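2021-08-04, back room, white table

Nafula Minja wants the flowers kept on the table as a fixed prop. I still doubt they earn their place. Her case is that orange on white is easy to find from any side of the room. Mine is that we said the same about the Brumetti bowl in July and then spent a week moving it out of the way.

The drawer box is a better idea, though I don't trust the drawer. Kuzmenko's sheet says it is good for 800 pulls. I'd like to know who pulled it. I got to 111 before lunch and the runner already felt rough to me.
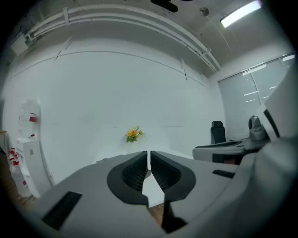
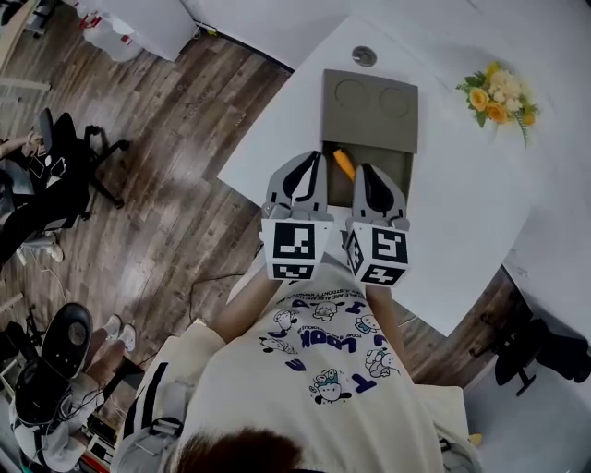
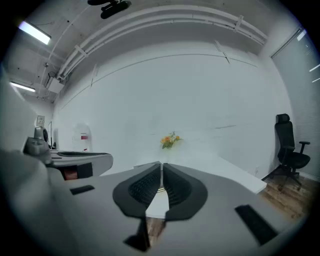
Table and props

White table: odd shape, fine to work at, poor for measuring from. I used the grommet near the far edge as zero. Bondamstead lists the top at 184 cm on the long side; my tape disagrees by 3, and I'd believe the tape.

Drawer box: leave the small orange piece at the front of the drawer. Pushed to the back it's a different job and the times won't compare.

Flowers: staying until Friday, under protest. Ask Ceron if they have a heavier box.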